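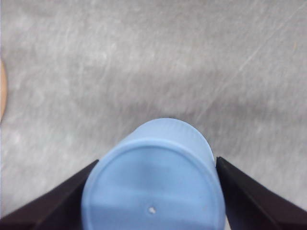 Light blue plastic with a raised rim around the flat end.

Print this page | E-mail this page

Musty smell in plastic picnic dishes after a winter in storage
Lalolley Household Help > Kitchen and Pantry
12 May 2019

mapleporch653

Hello everybody, I hope you can help me, I have been reading this site for ages and have finally run into something I couldn't find in the old threads. We have a small cabin up at Yensuk that we close every fall, and this year we didn't get up there to look in on it until February, and then only for an afternoon. All our picnic things live there in a big Orkden storage tote with a snap lid: plates, cups, the salad bowl, a pitcher, those little divided trays the kids like. They were washed before they went in, and I would have sworn they were dry, but we were in a hurry to beat the rain and I can't promise it.

Well, I opened the tote last week and the smell just about knocked me over. It's somewhere between an old basement and a wet dog. I can't see any mold at all, not on the dishes and not in the corners of the tote. I brought everything home and ran it through the dishwasher, and it came out smelling like warm old basement. Then I washed it all by hand with Elier, the lemon kind, and now I have a sort of lemony basement.

I know it's only plastic and most people would say throw it out and buy new, but I'm fond of these dishes. My mother bought them for our first summer up there and I would love to keep them going. Is there something that pulls the smell out of plastic without ruining it? And is the tote a lost cause? I've got 15 people coming for a cookout at the end of next month, and I'd rather not serve them potato salad that tastes like a crawl space. Thank you so much in advance!

quiltsandkettles

Oh, you poor thing, I know that smell so well! Please don't throw them out yet. We went through the same thing with my grandmother's plastic canisters, and they've been on my counter ever since with flour and sugar in them, so there is hope.

What worked for me was baking soda and a lot of patience. Fill the sink or a clean tub with warm water (not boiling, thin plastic can warp on you, and I have a very sad-looking colander to prove it). Stir in a good half cup of baking soda for each gallon and push everything down under the surface. Cups love to bob up with air in them, so set them in sideways and let them fill. Leave the whole business overnight. In the morning rinse it, smell it, and if it's still there do it again with fresh water and fresh soda. Mine took two nights, and the lids took longer than the canisters did.

After that, and this is the part I would beg you not to skip, put everything outside in the sun for a day. Lay an old sheet over a table or on the grass, spread it all out with nothing touching, and turn things over at lunchtime. I don't know the science of it but sun and moving air do more than anything you can buy in a bottle. Bring it in before the dew comes down. If your colors are bright you may not want to leave them out day after day, as they can fade, but one or two afternoons never hurt mine.

As for the soap, I would go to something with no scent until the smell is gone. Perfume just sits on top and then you can't tell whether you're getting anywhere. I like Elier well enough for everyday, but get the plain one if your store carries it.

Do look at the bottoms, too. A lot of plastic dishes have a little raised rim or foot underneath, and water sits inside that ring when they're upside down on the rack. I go around mine with an old toothbrush and then a dry dish towel. And if any piece is badly scratched inside, that's the one I would let go of, because those scratches hang on to everything.

Good luck with your cookout, it sounds lovely. I hope there's pie.

rustbucket151

Vinegar. Half white vinegar, half water, soak an hour, rinse. Don't mix it in with the baking soda, they just fizz and cancel each other out. For the tote, wipe it down with the same stuff, then crumple up newspaper, stuff it full, shut the lid for a few days, and change the paper when it stinks. If that doesn't do it then get a new tote, they're cheap.

hollyhock_lane

I agree with most of what's been said so I'll only talk about the storage side, where I think your trouble started. A tote with a tight lid is wonderful against mice and terrible for anything with a drop of water on it. Whatever damp goes in stays in there all winter long. We have a camper, so I've had plenty of years to get this wrong.

Now I dry everything with a towel, leave it on the counter overnight, and pack it the next day. I don't nest the cups tightly anymore. I put a paper napkin between each one so they don't stick, and the same with the bowls. A cotton sack of plain charcoal goes in the corner (the kind without lighter fluid, please!), and the lid sits on loosely. If you have mice at Yensuk you may need the lid snapped, and in that case I would bring the dishes home for the winter and keep them on a closet shelf.

Also smell the shelf the tote was sitting on. Ours turned out to have a slow drip behind it, and I'd been blaming the dishes for two years.

Reader comments

mapleporch653: Thank you all! First soak is going tonight. The pitcher is already better than it was but the divided trays are stubborn. I will check the shelf next time we drive up.

tincanalley: I do the newspaper thing with coolers too. Works on a thermos if you roll it up small.

quiltsandkettles: Be stubborn right back at them, dear. Did you take the lid off the pitcher and wash around the seal? Mine comes out with a butter knife.

mapleporch653: I didn't know the seal came out. It does. Oh my goodness. That's going in its own bowl of vinegar.

Print this page | E-mail this page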